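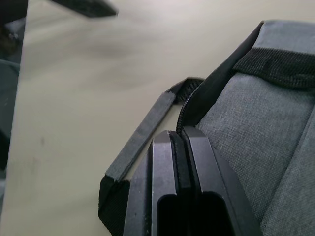
Month three of the travel bag repair and reuse project went better than we dared to plan for, and I want to get the good news in first: the Barasa workshop now has its own sewing bench, its own parts shelf and a steady flow of bags from the Vallport depot. Most of what comes in is the everyday sort, heathered gray fabric with black webbing stitched across it and a black coil zipper running just inside the binding. We have become very fond of that kind of bag. Coil zippers can often be saved, the webbing gives us something strong to sew into, and a woven gray cloth is forgiving when you have to match a patch. The soft spots are the strap loops, where a folded strip of fabric can start to look frayed at the edges well before the rest of the bag shows its age.

So straps were our August job. Rocío Ñahui worked out a way to bind the raw edge of a loop with a narrow tape without taking the loop off the bag, and it has cut the bench time on that repair to 7 minutes. She taught it to the Friday group in one evening. Yhon Paucar, who had never used a walking-foot machine before June, is now the one people ask when the tape starts to pucker – he is very patient about it.

Zippers are slower. We clean the teeth with a dry brush first, then check the slider, and only then think about stitching. A good number of "broken" zippers turned out to need a new slider and nothing else. Where the coil has pulled away from the tape we replace the whole length, and here we are still learning. Seung-woo Seok has been keeping a box of failed attempts, labeled by what went wrong, and it is the most useful thing on the shelf. The corner where the zipper meets the binding is the part we get wrong most often. We tried basting it by hand before machine sewing, and the results are much flatter.

Spending: of the 3000 set aside for materials, the largest share has gone to thread, sliders and a roll of webbing from Brotari. The webbing came in a slightly shinier black than we ordered. We kept it, as it sews well and is only used on the undersides. The second machine is paid for and arrives from Plemska next month. Natsumi Ikeda has the receipts and will send them separately with the quarterly sheet.

We passed 100 finished bags during the month, which was our target for the end of the season! They went out through the Vallport depot and the school supply drive, and 3 came back with comments. All of those were about pocket linings, so Skarphéðinn Ravn has added a lining check to the intake card.

Still open: the intake area is too small on delivery days, and bags end up stacked in the hallway. We would like to move the shelving to the back wall and need your okay to drill into it. We also want to shift a little of the travel budget into zipper tape – Natsumi will write with the exact amount. Next month is zippers, zippers and more zippers, plus a first try at replacing worn binding all the way around a bag.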